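Cimetière de Brulden

Le cimetière de Brulden est un ancien lieu d'inhumation situé à l'écart du hameau minier de Totthorpe. La tradition locale en attribue l'ouverture à la compagnie Burov, après un éboulement qui aurait fait 11 morts, mais aucun registre connu ne le confirme. Le chiffre de 70 tombes, souvent repris, paraît tout aussi fragile : un relevé achevé en mars n'a retrouvé que quatre stèles lisibles, dont trois au nom de Bühler. Le lien supposé entre cette famille et la mine repose sur une seule lettre, non datée.
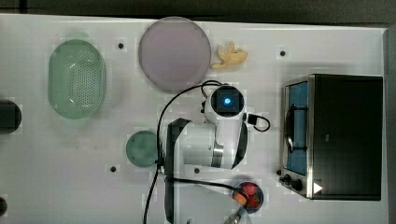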